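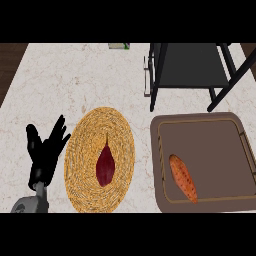
Figure 1. Simulated countertop task, multi-fingered hand at left. Sweet potato on the tray, red item on the woven mat.

Handout 7: Comparing End Effectors Without Fooling Yourself

Read before lab. Bring the score sheet, a pencil and low expectations.

1. What we are comparing

By now everyone has an opinion about hands. People who have spent a week with a two-finger gripper think five fingers are a vanity project. People who have spent a week with a many-fingered hand tend to agree, but they have already written the grant. This lab gives you numbers to attach to your opinion.

You will run two end effectors on the same arm model in the Baltar simulator: the Stelex parallel gripper and the Llewellyn hand. The arm, the controller gains and the camera pose stay fixed. If you change the gains halfway through because one of the hands "looked sluggish," you have run a different experiment and will need to start over.

2. The task

Pick up the sweet potato from the tray and put it on the round mat. Start with the hand beside the mat, as in Figure 1. For the main trials, remove the red item from the mat in the scene file. Leave it in for the clutter trials (section 5).

A sweet potato is a better test object than it looks. It tapers, it curves, and its long axis rarely lines up with anything you would like it to. A cube flatters every gripper ever built, so cubes are banned until February.

Note the lip on the tray. It is shallow, and you will hit it anyway. A parallel gripper coming straight down can catch a finger on the rim if the object lies near the edge. A hand with more fingers has more fingers to catch. Log every rim contact, even the ones that did no harm.

3. Trials

Run 25 trials per end effector, 50 in all. Use the seed list in the lab folder and use the same seeds for both. Each seed shifts the position and angle of the sweet potato inside the tray.

Time limit is 20 seconds of simulated time per trial. The clock starts at the first commanded motion. The time you spend staring at the screen is your own business.

4. Scoring

Success: the object is fully on the mat, released, and still at the end of the trial.
Partial: the object left the tray surface but did not finish on the mat.
Failure: everything else, including trials where the hand pushed the object to the mat without lifting it. This is clever, and it is still a failure.

Record the failure type as well. Use these codes:
S – slip during lift
R – rim contact that stopped the motion
M – missed the object
T – ran out of time
P – penetration (fingers pass into the object and the solver panics)

Code P deserves a word. When a simulated finger sinks into a simulated vegetable, the contact solver may fling the vegetable out of the room. If it happens to land on the mat, mark it P. Last year one team reported a throwing skill.

5. Clutter trials

Put the red item back on the mat and repeat the first 7 seeds with each end effector. Same scoring, plus one extra column: did the red item move? Its long axis runs up the mat and its thin tip points toward the rim, so decide before you start where you intend to set the sweet potato down. Write that decision on the sheet. Decisions made afterward have a remarkable success rate.

The chair on the far side of the tray stays where it is. One of its legs ends just beyond the tray's far edge, so check your approach path for collisions before blaming the planner.

6. Things that will go wrong

The hand's joint order in the Llewellyn config file does not match the order in the viewer. Move one joint at a time and watch which finger answers. Do this first.

Friction defaults differ between the two models. The Stelex file ships with fingertips that could climb glass. Set both to the value given in the scene file, and state the value in your report.

A black hand gives you very little shading to work with. To judge finger contact, turn on the contact overlay. Do not squint at the render and write "appears firm."

7. Report

Two pages. One table of outcomes, one of failure codes, and a paragraph on which end effector you would pick for this task and what result would change your mind. "More dexterous" is not a result. Neither is "promising."

Hand it in to the box outside the Lilley lab. Reports slid under the door go under the cabinet, and we don't move the cabinet.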